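Robot Manipulation, Week 6 Handout
Learning a kitchen chore from demonstrations: the toaster task

October 20, 2023

Read this before lab, please, because I'm going to skip most of it in class and go straight to the arguing. Last week we did the theory of behavior cloning (you have a pile of observations, a pile of actions, and you fit a function from one to the other). This week is what it looks like when you do that with bread.

The running case is the toaster task we set up at the Akdale lab, with the policy code we call Stalutik. If you missed the setup lecture, Stalutik is a plain imitation learner: camera views and finger positions in, a short chunk of future motions out. No rewards, no simulator, no language. I like it for teaching because when it fails you can usually figure out why over one cup of coffee.

1. The task

On paper the job is one line: pick up a slice, put it in a slot, push the lever down. Split it up the way a controller has to live through it and you get a lot more. There's finding the slice, closing on it, lifting it, turning it so that the thin side lines up with the slot, lowering it, letting go, and then going around to the lever. Each of those has its own way of going wrong, and they don't go wrong equally often, so please don't write "the policy failed" in your lab report. Tell me which part.

Bread is a lovely test object, by the way. It bends, it sheds, it tears if you squeeze it too hard and slides if you don't squeeze it enough, and no two slices are the same shape! All the things that make people in my field reach for a wooden cube.

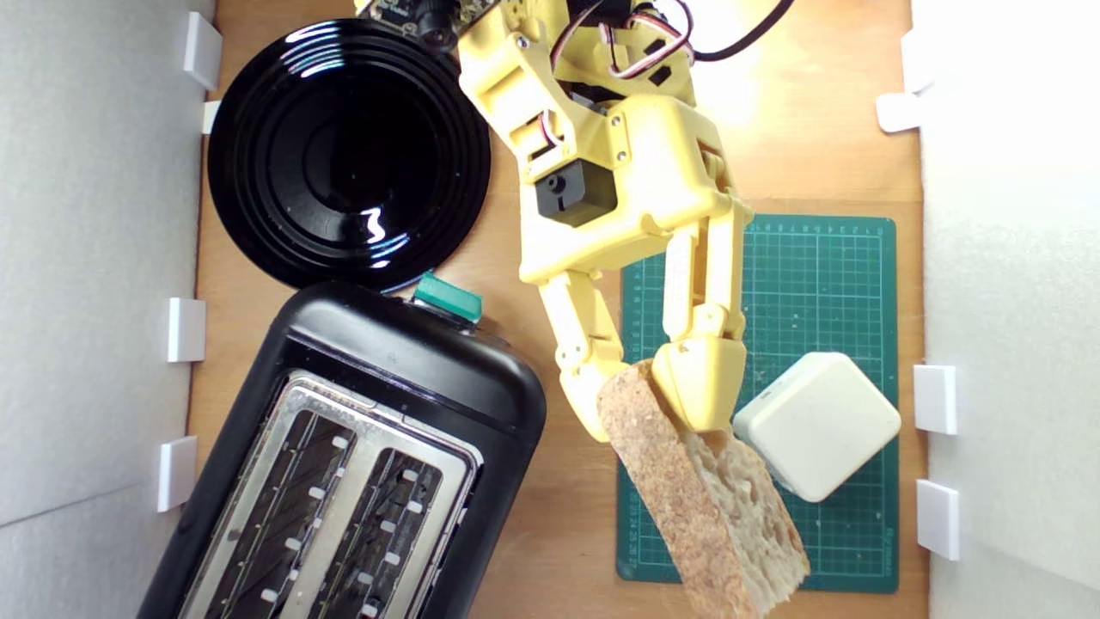 Fig. 1. Slice held by the top crust, toaster to the left. Note how far the bread hangs from vertical.

The angle in Fig. 1 is worth staring at. The fingers have the crust, the grip is fine, and yet the slice hangs on a diagonal. If you only score "is the object between the fingers, yes or no," this is a perfect grasp. If you then ask the arm to go to the average insertion pose from the training data, the low corner gets to the toaster at a different place than the demonstrations would lead you to expect. So the quality of a grasp depends on what comes next. Write that down somewhere, it's on the study sheet.

There are two ways to deal with it. You can insist on a better grasp, or you can let the insertion step see the slice and correct for the tilt. Stalutik does the second one, sort of. It never gets told the angle of the bread. It has to pick that up from pixels, and it only does so if the demonstrations contained tilted slices and people recovering from them.

2. The data

We collected 275 demonstrations for the main version of the task. That number came from how long we could stand doing it, so please don't quote it as a recommendation. The slot-only version (no lever) reused the same recordings, trimmed.

Some things I'd want you to know before you collect your own:

Demonstrators get good. By the end of a long session, everybody's grasps are tidy and their paths are smooth, and that's bad for you, because the learner never sees what a small mistake looks like from the inside. Mix in starts where the slice is already crooked.

Move the toaster between recordings. If it sits in one spot the policy will happily memorize a spot on the table and never look at the slot at all. You'll get beautiful numbers right up until somebody bumps the table.

Don't clean up too much. Crumbs pile up, the light changes, things shift a little. A policy trained on a spotless table gets oddly nervous on a real one.

Keep the pauses, but not all of them. People stop and think before an insertion. If you keep every pause, the cloned policy learns that standing still near the toaster is a very popular thing to do, and it will stand there until you give up on it. We cut long pauses and left the short ones. (The homework asks you to guess what happens if you cut every single one. Have a guess before you run it.)

3. Swapping the bread for a block

Real slices are great for honesty and lousy for repeatability. For comparing two versions of a policy I want the same object every time, so a good part of our testing uses a rigid block in the role of the slice. It doesn't bend, it doesn't shed, and it doesn't get smaller over the afternoon.

It also changes the problem, and students tend to miss this. A soft slice forgives you. It touches the rim, flexes a bit and may slide in anyway. A rigid block that touches the rim just stays there, resting across the opening, with one end up. Now you need a second skill, nudging, which most demonstrators do without noticing they're doing it.

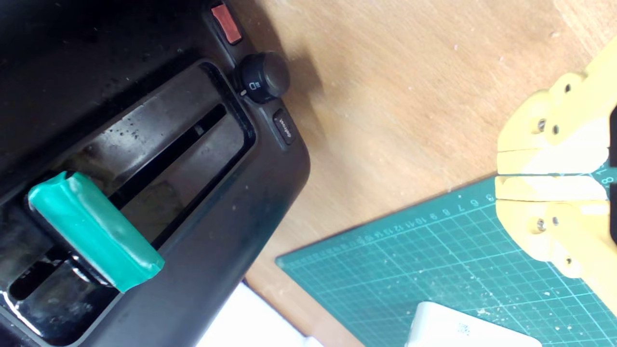
Huerta asks why we don't simply call a block lying across the slot a failure and move on, given that the slice was supposed to go in and didn't, and every extra category makes the results table harder to read.

It's a fair point, and the Huerta group's own scoring does just that: in or out, one column. I'd do it too if all I wanted was a ranking. For a class, though, I want you to see where the trial stopped. A policy that carries the object to the toaster and lays it over the rim has learned most of the job. A policy that lets go over the table has learned very little of it. In a one-column table those two look identical, and then you'd go and fix the wrong thing.

So our scoring has stages: grasped, carried, touching the toaster, in the slot, released cleanly. A trial gets the furthest stage it reached. Where two people disagree on a stage, they write down both and we talk about it (this is the arguing I promised).

4. What came out

I ran 11 trials per condition on the day I made these notes. That's not a lot! You know from the statistics week what the error bars look like with so few, so treat everything here as a story about failure types and don't treat it as a leaderboard.

Grasping was boring, in the good way. The fingers close on the thing and it stays closed. The policy had seen plenty of that.

Carrying was also fine. The path tends to be a little lazier than the human one, with a wider swing, and I have no strong opinion about why.

Insertion is where the trials went to die. The typical pattern goes like this: the arm arrives, the object is a few degrees off, the near end catches, and the policy keeps pushing down because down is what the demonstrations did at that height. It has no idea that it's touching something. There's no force sensing in this setup, and from the camera a block that's jammed and a block that's sliding in look pretty similar for the first moment or so.

Release was the surprise for me. Several times the fingers opened too early, while the object was only partly in. My best explanation is chunking. Stalutik predicts a bunch of steps and carries them out before looking again, so if "open" sits near the end of the chunk, it's going to open whether or not the world has kept up.
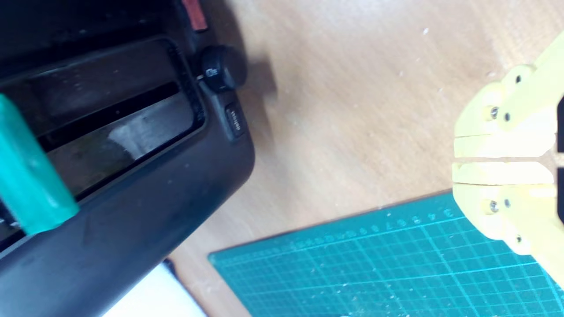
Fig. 3. Fingers apart and off to the right of the toaster, block partway in at the slot.

Score Fig. 3 yourself before lab using the stages from section 3. I'd like you to commit to an answer on paper. A still gives you the state and leaves out the history, so you can't tell from it how the block got to that position or what the arm will do next. Then ask yourself what the policy is looking at when it gets a view like this one. It's in exactly the same boat, since it doesn't carry any memory past the current observation. Is the right next move to go back and nudge, or to retreat? Both are reasonable, and the training data has to pick one for it.

5. Chunk length

This is the bit you'll play with. Short chunks mean the policy looks more often and can react, but the motion gets jittery and it's more likely to get stuck dithering over the slot. Long chunks give you nice smooth motion and the early-release problem above.

One thing we tried was mixing: long chunks for the carry, then short ones once the fingers are near the toaster. You need some way of deciding what "near" means, and we used a dumb distance threshold. It helped with the early opening. It did nothing for the jamming, which makes sense if you go back and think about what information is missing.

The Nulmont course notes have a good long section on averaging overlapping chunks, if you want the other approach. Skip the proofs, read the plots.

6. For lab

Work in groups of 2. The trimmed recordings are in the course folder, and the random seed for the baseline is 932, so that we're all starting from the same place. Leave it alone until part (c).

(a) Train the baseline on the slot-only data. Plot the predicted finger opening against the recorded one for a few held-out demonstrations and mark where they split.

(b) Change the chunk length, once shorter and once longer. Describe what changes in words before you give me any numbers.

(c) Change the seed and rerun (a). If your conclusion from (b) is smaller than the difference between seeds, say so. You won't lose points for it.

(d) Find one recording in the folder where the demonstrator makes a mistake and recovers. Would you keep it in the training set or drop it? A short paragraph is plenty.

Reading for next time is the chapter on adding touch and force to imitation policies. We'll redo the jamming analysis with a wrist sensor in January, so hang on to your stage scores.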